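Ticket 2280 — Cover sheet slides on folding table, trousers come out crooked
Site: Skatton
Opened by: Elínborg Ladefoged
Assigned to: Rok Mujić
Priority: normal
Status: closed

Elínborg Ladefoged wrote:

Hello, I open this ticket for the folding table at Skatton. The green cover sheet does not stay where we put it. When a person pulls a piece of clothing toward the front edge, the sheet comes together with it, and after a few pieces the sheet is full of folds. Then the trousers are folded on top of these folds and the two legs do not match at the end.

The shirts are also a problem but smaller. The trousers are the worst because they are long and one must pull them more.

What I have tried already:

I turned the sheet over. No difference.
I moved the sheet so that more of it hangs down at the front. It was better for five pieces and then the same as before.
I put a heavy book in each far corner. It holds, but the book takes the place where the sleeve should go.

Please tell me if there is a correct way to fix the sheet or if we should order a different one.

Rok Mujić wrote:

Thank you for the clear description. Three questions before I suggest something.

Was the sheet washed since you received it? And with softener or without?
Is there anything between the sheet and the table top?
Which way do you pull, toward you or to the side?

Elínborg Ladefoged wrote:

It was washed two times, at 40 degrees. The first time was with softener, I am sorry, I did not know it could be important. The second time without.

There is nothing under it. The sheet lies directly on the table.

We pull toward us. Only for the waist part we go a little to the side.

Rok Mujić wrote:

The softener can make it more slippery, so please leave it out from now on. One more wash without it should help, but I do not think this is the whole reason. A sheet with nothing holding it will always walk toward the person who pulls.

Please do it like this:

1. Take everything off the table and wipe the top with a dry cloth. Dust also makes it slide.
2. Lay the sheet with the long side along the far edge and let it hang over that edge by one hand width.
3. Put one clip near the left corner at the back and one near the right corner. The clips must bite the sheet and the edge together, not only the sheet.
4. Go to the front and smooth the sheet with flat hands from the far edge toward you. Do not start from the middle, it only moves the folds to the sides.
5. Leave the front edge free. If you clip this edge too, the cuffs and buttons will catch on it.

If you have no clips, the small ones from Strebel are in the supply list under Comuvdale. A pack is enough for several tables.

Elínborg Ladefoged wrote:

We found light blue clips in the drawer, so I did not order. I made all the steps with one of the blue trousers as a test piece.

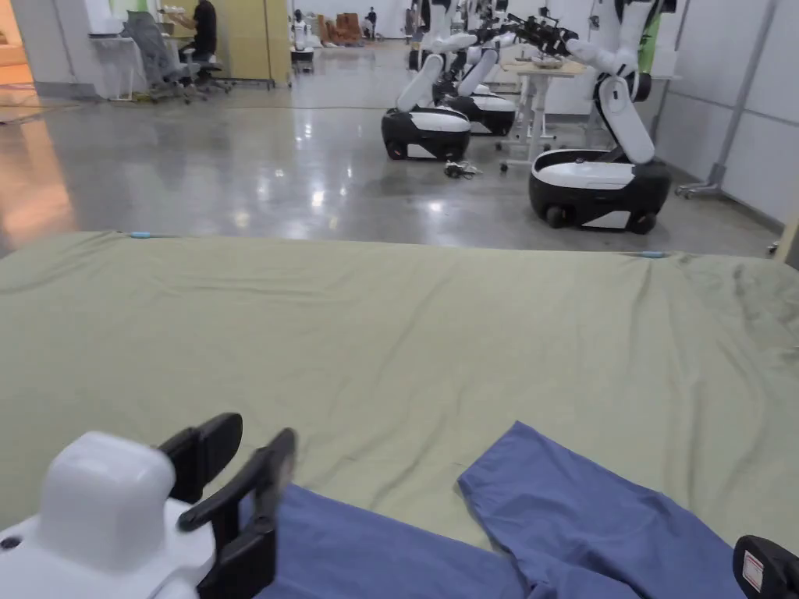
Sheet with clips on the far edge, test trousers on the near part. Attached by E. Ladefoged, May 31, 2023.

The far edge stays now. I pulled the trousers toward me several times, more strongly than we normally do, and the clips did not move. The middle is smooth. On the right side there are still soft wrinkles, you can see it in the picture, and also some near the far edge. Are these a problem or can I leave them?

Rok Mujić wrote:

Looks much better. The wrinkles near the far edge are not important, you do not fold there. For the right side, I would open the right clip, pull the sheet a little outward and close the clip again. Do not pull too hard or you will get a new line going across to the other clip — this happened to us in Prullton.

For the trousers themselves: shake them once before you lay them down, then put the waist on the left and open the cuffs fully before the first fold. If one cuff is already folded under, the leg looks shorter and you will think that the sheet moved.

Elínborg Ladefoged wrote:

I did the right clip again and it is flat enough. About the cuff you are right, I think some of our crooked ones came from this and I blamed the sheet.

We folded 74 pieces today after the change. Two were crooked and both were shirts. I wrote the steps on a paper for the others and put it in the drawer with the clips. You can close the ticket.

Rok Mujić wrote:

Closing. If the sheet starts to slide again after the next wash, please reopen this ticket and do not make a new one, so the history stays together.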